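Come help us run the Keltport Thin Films Meeting

Hi! I'm putting together the local team for this year's Keltport meeting on thin films and crystal growth, and I need more hands than I've got. We're expecting some 13 student helpers in all, and most of those spots are still open. If you're a grad student or an advanced undergrad in physics, chemistry or materials, please read on.

What you'd be doing

Mostly the stuff that keeps a meeting moving. You'd sit at the registration desk in the Skadard Building, load speakers' slides before each session, carry a microphone around during questions, and put up poster boards (there are a lot of poster boards). Two of you will look after the Bevov Room, where the oxide symposium meets, and I'd love it if those two knew an epitaxy talk from a sputtering talk, just so the chair has somebody to turn to when the schedule slips.

Last time we got 1,361 abstracts, so the poster hall gets loud and crowded by late afternoon. I think it's the best part of the whole thing!

What you get

Free registration, lunch every day you work, a seat at the dinner, and plenty of time off to hear talks. Tell me which sessions you can't miss and I'll build your shifts around them. You can present your own poster too. Shifts are four hours, and the early one starts at 7:30, with coffee. 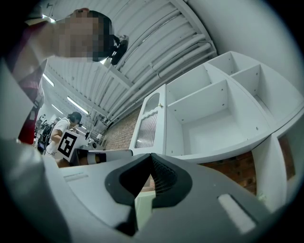
How to apply

Send me a short email by the end of January with your department, your year, and a few lines on what you work on. No cover letter, please. If you speak a second language, mention it, especially Vietnamese, as a big group from the Hứa lab is coming. Put "Keltport helper" in the subject line so I can find you in my inbox. I'll write back to everyone in February.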